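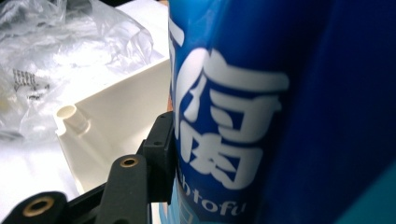
Gripper up against the blue pack, brass inserts showing on the two arms.

Hand-held gripper, picking bench, Vendham workshop
Inspection checklist with comments
Filled in by: Rasha Saliba
Read over by: Natália Hubáček
Date: 25th May

Before you start

Please read the comments as well as the ticks. I know they run long, but the last two people to borrow this sheet skipped straight to the boxes and then came and found me anyway, and I'd sooner you had it all in one place. Anything marked "watch" is fine to work with today but should be looked at again next time.

1. Bench and surroundings

Power lead unplugged while hands are near the linkage: OK
Good light on the fingers: OK
Bags and wrapping kept clear of the moving parts: WATCH
Comment: Clear plastic is the thing I worry about most on this bench. It's thin, it slides, and it finds its way into the linkage before you've noticed. If you need a bag close by, fold it and put something on top of it. A crumpled one lying over the white tray is too near for my taste, so move it before you close the fingers.

White tray, corners and rim free of cracks: OK
Comment: Run a thumb along the rim and then feel around the little post in the corner. It is molded in with the wall, as far as I can tell, so if it ever splits we replace the whole tray – please don't glue it.

2. Body and bracket

Black plastic parts free of cracks and white stress marks: OK
Upright bracket straight, no lean: OK
Bracket holes clean and round: OK
Comment: Look into the small hole near the top corner and then the one further down. An oval hole means the plate has been working loose, and no amount of tightening will cure that. Natália likes to check with the little Kaklow pocket light, and I've come around to her way of doing it.

3. Fingers and linkage

Brass inserts flush, none turning in the plastic: OK
Finger arms move freely, no grinding: OK
Side play at the joints: WATCH
Comment: There's a touch of play in one of the joints, more than there was in November. Nothing that affects a normal pick, but you can feel it if you hold the body still and rock the arm gently. I've put a spare joint kit from Zulico in the drawer. When you do fit it, start the screws by hand and stop as soon as they seat. The inserts are pressed into plastic and they will pull out on you if you lean on the driver, which is how we lost one before.

Old grease wiped away, fresh grease on the pivots only: OK
Comment: A dab the size of a match head. Keep it off the outside of the bracket, please, or it ends up on every package we handle afterward.

4. Contact check with a test pack

Bracket sits against the pack along its edge: OK
No sharp edge that could nick glossy plastic: OK
Grip releases cleanly, five times in a row: OK
Comment: I like the blue tofu pack for this, the one with the big white 腐 on the panel. The surface is shiny enough that you'll spot a scratch right away if you tilt it toward the window. It also curves at the side, and a curved surface tells you more about alignment than a flat box ever will. Check the pack after each release, and swap it for another once the print starts to rub off.

5. Paperwork

Cycle log brought up to date: OK
Comment: 82 closes since the last full clean, all written down in the Vrabec binder. Thank you to everyone who has been keeping that up, it makes my afternoon so much easier.

Result: fit for use, with two items to watch (loose bags near the linkage, side play at the joint).

Note from Natália: Agreed on both. I'll fit the joint kit before the next check and write the part number in the binder – Rasha, could you leave the small driver out for me?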